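Indance Community Kitchen Room
Tea Table and Dry Goods Rack: Safety and Hygiene Checklist, with Comments
Checked on 28/09/2022
Result: pass, 3 points to follow up

What a pleasure this one was to do! The tea table is the smallest thing on our list and gets used more than anything else in the building, and it has come on a very long way since the June check. Comments are longer than the form really wants, but there was plenty to say. Answers are Yes, No or Follow up. Anything marked Follow up appears again at the end.

SECTION A: THE TABLE

A1. Table stands level and does not rock when leaned on.
Yes. Leaned on all four corners, and then leaned on them again with a full tray. Solid as you like. The felt pads that went on in June have bedded in nicely and should stay where they are.

A2. Top is clean, smooth and free of splinters, sticky patches or lifted edges.
Yes. The pale wood shows every crumb and I count that in its favour, because people wipe it! One faint ring from a hot mug near the front. It has not gone through the finish, and a fingertip run along the grain picks up nothing rough.

A3. Wood surface protected from hot items.
Follow up. There are two cork mats for this table and both were in the sink drawer. Lovely mats, wasted in a drawer. Please bring them out before each session.

A4. Underside and legs checked for loose fixings.
Yes. One bolt took a quarter turn. All the others were tight.

A5. Floor beneath and around the table is free of trip hazards.
Yes, with a comment. The carpet is flat right up to the table on every side, no curled edges and no worn patches. Dark grey carpet does hide spilt tea for a while, so do feel for damp with the flat of your hand if something has gone over. Leads must go down at the side where no chair is placed, and must be unplugged and coiled at the end of the session.

SECTION B: CUPS AND MUGS

B1. All cups free of chips, cracks and crazing.
Yes. Every cup was picked up, turned round in good light and run round the rim with a thumb. Two small mugs were retired in June and the rest are sound. I was delighted with how well the big white ones have lasted, given the number of washes they get.

B2. Bases sit flat and do not scratch the table.
Yes. Tip each cup over and feel the foot. An unglazed foot can be as rough as a nail file and will mark soft wood in one afternoon. Ours are fine.

B3. Wide-topped cups are stable on the table.
Yes, with care. A cup that is broad at the top and narrow at the foot is a joy to drink from and easier to knock over than a straight mug. Keep these a hand's width in from the edge. Fill to 300 ml and no higher, so there is a good bit of room left at the top for carrying.
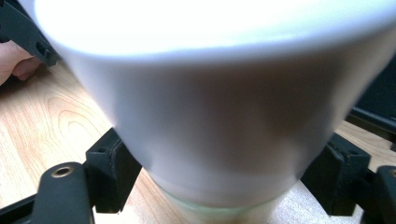 B4. Cups are carried and put down safely.
Yes. Hold low down and from the side, with fingers well away from the rim. One cup per hand, full or empty. If you have more than two to move, use the tray. Put the cup down on the table and let it settle before letting go of it.

B5. Insides are free of tea stain and detergent film.
Yes. A paste of bicarbonate of soda and a soft cloth does wonders on tannin and costs next to nothing. Rinse twice afterwards. Please don't use the green scourer on anything glazed, it dulls the shine and then the stain comes back faster than before.

B6. Disposable cups, if used, are kept in their sleeve until needed.
Yes. One open sleeve and one sealed sleeve of 100 in the tall cupboard, both off the floor. The open one was folded over and pegged, which cheered me up no end.

SECTION C: THE RACK

C1. Rack stands firmly with all feet in contact with the table.
Yes. The legs spread outwards towards the bottom and that gives a good wide footing. Pushed gently from the front and from each side at the height of the upper shelf: no wobble.

C2. Frame is free of rust, flaking finish and sharp ends.
Yes. Went over the whole of the black metalwork with a damp white cloth, which is the quickest test I know. No orange marks, no flakes. The inside corners of the lower tray collect dust and sugar and want a cotton bud once a month.

C3. Upper shelf is not overloaded.
Yes. Our own limit for the upper shelf is 3 kg and we are nowhere near it. Light and tall on the top, heavy and squat on the bottom, please. The Cadix tins are the heaviest things we keep and belong on the lower tray every time.

C4. Items on the upper shelf are set back from the front.
Yes. Please keep it that way. The upper shelf is easy to catch with a sleeve when reaching through to the lower one.

C5. Lower tray is clean and the front lip is intact.
Yes. That little lip is a marvellous thing. It stops packets and spoons sliding forward on to the table. Wipe along behind it as well as over it.

C6. Rack can be lifted clear for cleaning.
Yes, by two people or by one person after it has been emptied. Never lift it with glass on it. Wipe the wood underneath and let it dry fully before the rack goes back.

SECTION D: JARS AND DRY GOODS

D1. Glass jars free of chips and cracks, especially at the neck.
Yes. Lids off, thumb round the neck, hold up to the window. Any chip at all and the jar goes, along with whatever is in it. No sieving it and hoping for the best.

D2. Lids fit and close fully.
Yes. A good lid should need a small tug. I tried each one upside down over the sink (empty jars only!) and was very pleased.

D3. Contents are labelled with name and date filled.
Follow up. Demerara, breadcrumbs and ground almonds look much alike through glass, and one of those matters a great deal to anybody with a nut allergy. Every jar needs a label on the front and the same label on the lid, so that a swapped lid gives itself away. Agbeko labels are in the drawer, and there are 133 of them on the roll, so no need to be sparing.

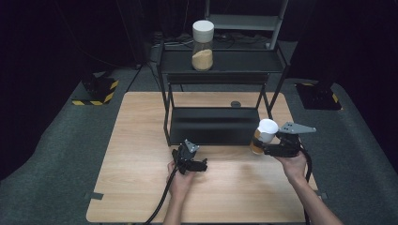 D4. Jars are handled by the body and not by the lid.
Yes. A lid that feels tight in the morning can be loose by the afternoon. Take hold of the sides. Small jars are the ones that get dropped, being easy to pick up without looking, so give them the same attention as the large ones.

D5. Older stock is used before new stock is added.
Yes. Please do not top up. Let a jar run down, tip the last of it out, wash, dry for a full day and then fill. It feels fussy the first time and after that it takes care of itself. A part-empty jar is perfectly all right on the shelf and looks rather handsome.

D6. No sign of damp, clumping or insects.
Yes. Shake, look, sniff. Sugar should fall away from the glass cleanly. Breadcrumbs should smell of toast or of nothing much. Also check the thread inside each lid, where weevils like to tuck themselves away. None found, hooray.

D7. One clean, dry spoon for each jar, not stored inside it.
Yes. All in the drawer, bowl end down. The long-handled one is for tall jars, so that knuckles stay out of the food.

SECTION E: CLEANING MATERIALS

E1. Cleaning spray kept away from food and cups.
Yes. The Geno spray is in the low locked cupboard and nothing had been left out beside the rack. Spray on to the cloth, never towards the shelves.

E2. Cloths are colour sorted and changed each session.
Yes. Blue for table and rack, yellow for the sink, white for drying glass. The used ones were already in the wash bag.

E3. Dustpan and thick gloves available for broken glass or china.
Yes. Both on the hook by the door. For breakages on carpet, pick up the big pieces in gloves, then go over the patch with a folded piece of damp kitchen paper, then vacuum a wide area. Tiny bits travel much further than you would think.

E4. First aid box within reach and in date.
Yes, although low on the small blue plasters. There is enough for now.

SECTION F: END OF SESSION

F1. Cups washed, dried and put away right way up.
Yes. Upside down on a flat shelf traps damp and makes them smell of cupboard. Right way up behind a closed door is far nicer.

F2. Table cleared, wiped with the grain and dried.
Yes. Wring the cloth out hard. Wood likes a damp cloth and dislikes a wet one.

F3. Jars closed and returned to the rack.
Yes. Press each lid as you go past. It takes seconds!

POINTS TO FOLLOW UP

1. A3, cork mats to live at the table end of the worktop and be put out before the kettle goes on.
2. D3, front and lid labels on every jar, with allergens written in red.
3. E4, more small blue plasters to be added to the next order.

General comment: really heartening to see how well this corner is being looked after. The wiping down in particular is excellent, and the rack has made the whole table easier to keep clear. Keep a copy of this sheet inside the tall cupboard door and cross off the follow-ups in pen as they are done.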